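Pletar publica los resultados de su evaluación de brazos robóticos en tareas de cocina

26 de julio de 2018 - Pletar ha presentado los resultados de Selunell, un programa de ensayos destinado a medir hasta qué punto un brazo robótico puede asumir tareas domésticas sencillas sin intervención humana.

El programa comprendió 2.438 ensayos repartidos en ocho tareas, entre ellas recoger alimentos de juguete, trasladar recipientes y abrir y cerrar la puerta de un horno de sobremesa. Solo tres alcanzaron el umbral de fiabilidad fijado al inicio, todas ellas de recogida de objetos rígidos y aislados. Las tareas con puertas, tapas o piezas apiladas quedaron por debajo.

La empresa concluye que la tecnología aún no está en condiciones de sustituir a una persona en una cocina. Los fallos más frecuentes se registraron en el agarre de objetos inclinados y en la planificación de trayectorias junto a aparatos voluminosos - dos situaciones habituales en cualquier encimera.

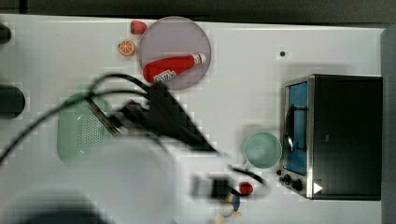
Brazo robótico en movimiento sobre la mesa de ensayos, con un escurridor verde claro, un horno de sobremesa y alimentos de juguete.

El software de control ha sido desarrollado por Bhutto; Tretari se ha encargado del registro y análisis de datos. La siguiente fase comenzará en enero y repetirá las tareas no superadas con una disposición distinta de los objetos.

El informe técnico puede solicitarse al departamento de comunicación de Pletar.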